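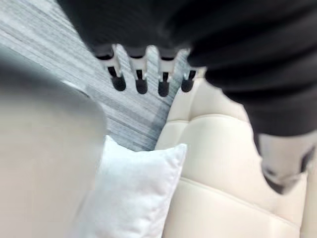

Black fabric in heavy folds. For what to do with it after popcorn, see tip 4.

Housekeeping for People Who Follow a Nightly Serial

Our house has been watching Luangrath since the first wedding. There have been 1417 episodes and I have seen nearly all of them, including the month when the grandmother was in a coma and the whole family stood by the bed in full jewelry discussing property. During that time I have also had to keep a home going. What follows is what I've learned about doing both, with help from the people who share my sofa or write to me about theirs.

1. Cook to the recap

The show proper never begins at eight. First comes the recap, then the titles, then the last scene from the night before played again in case you missed it during the recap. That's enough time to drain pasta, dress a salad and get everyone a fork. Anything that needs stirring should be off the stove by the titles. Risotto is for people who watch documentaries.

If you must leave something on, leave soup. Low heat, lid tilted, kitchen timer in your pocket and not on the counter, where it will go off under a thunderclap in the background music and you won't hear it. I lost a good saucepan to the will-reading episode. For scorched bottoms, cover the burn with water and a couple of spoons of baking soda, simmer it for a while, let it cool and go at it with a wooden spoon.

2. Eat things that don't crunch

Ingeborg Hauser brought rice crackers to the night the twin came back. We still don't know what he said on the stairs. Soft rolls, dates, cheese cut up beforehand, banana bread. Put it all in bowls with a bit of weight to them so they don't slide when somebody jumps up to shout at the mother-in-law.

3. Give the tea somewhere to go

Every cup in this house used to end up on the rug, next to a foot. A low stool at each end of the sofa fixed most of it. For the rest: blot, don't rub. Cold water first, then a drop of dish soap in more cold water, then blot again with something white so the dye from the towel doesn't join in. Tea that has been there since February is part of the rug now. Move the stool over it.

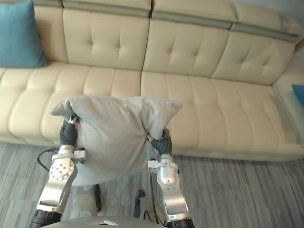 4. Blankets, cushions and whatever you wore to the sofa

Dark knits and fleecy throws collect popcorn dust like a rumor collects cousins. Shake them outdoors before washing, turn them inside out, wash cool, and skip the fabric softener, which leaves a film that holds on to lint. A damp rubber glove dragged in one direction picks up hair faster than those sticky rollers.

Cushions get hugged hard in this line of viewing. Buy covers with zippers and wash the covers often. The insides can go in the machine too if the label says so, two at a time to keep the drum balanced. Dry them all the way through. A cushion that is damp in the middle will tell you so in a few days, usually when there's company.

Balthasar Moser wipes his sofa down after every season finale with a barely damp cloth and then a dry one. He doesn't use polish, having once slid off during a kidnapping.

5. Look after the remote

Take the batteries out and clean it with a cloth just touched with rubbing alcohol. Use a dry toothbrush around the buttons. You'll find that the mute button is the dirtiest, especially in a house that gets commercials.
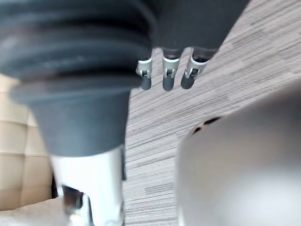
If the volume has started to stick, it's nearly always sugar. Work the button with the toothbrush and a little more alcohol, let it dry, and stop letting the person with the syrup bun be in charge of it. A dish or a basket with one purpose will save you from hunting between the seat cushions while the secret letter is read aloud. We use an old butter dish. The lid discourages children.

6. Chores by scene

Some scenes are for watching and some are for folding. After years of study I offer the following:

Business meetings: match socks.
Temple, church or graveyard visits: iron pillowcases, quietly.
Flashbacks in soft focus: fold towels. You saw it the first time.
The comic uncle: take out the trash.
Slow zoom on every face in the room, one after another, then again from the left: a full load of laundry, hung.
Anybody holding an envelope: sit down and touch nothing.

Nokuthula Mokoena shells peas through Endar, which has a lot of envelopes, and reports that some pods get into the pot. She is on episode 422 and says she can live with it.
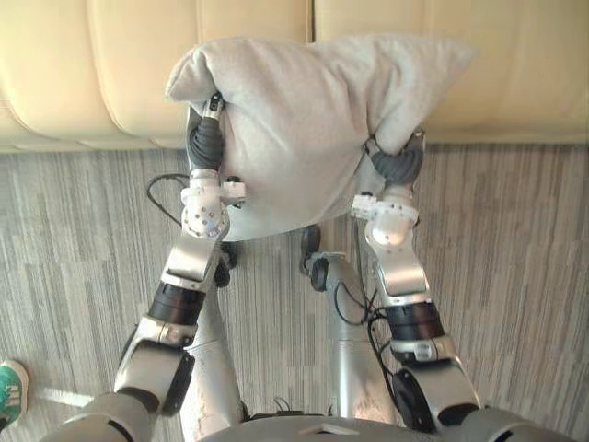
Ironing deserves a word of caution. Set the iron up on its heel the moment the music changes. The people who write these things have a gift for bringing back the dead just as you reach a collar. If you do get a light scorch on white cotton, rinse it straight away, dab it with a little hydrogen peroxide and leave it in the sun.

7. Manage the spoilers

Italo Marchetti reads the written updates at lunch and then sits through the evening with a face. Seat this person at the far end, with the bowls. If you're behind, say so on a note on the fridge, with the number of the last episode you saw. Habibur Biswas ignored ours and told me who was in the well. He did the dishes for a week and I thought that was light.

8. When two shows overlap

Nonel starts at half past eight and Luangrath can run over by up to 40 minutes on a festival night. Record the one with less crying, which holds up better the next day over breakfast. Clear old recordings off the box before a big week. Ours was full of a cooking contest that all of us denied wanting, and it cost us the second half of a trial.

Whoever sits nearest the door locks up, turns off the lamp and brings in the cups.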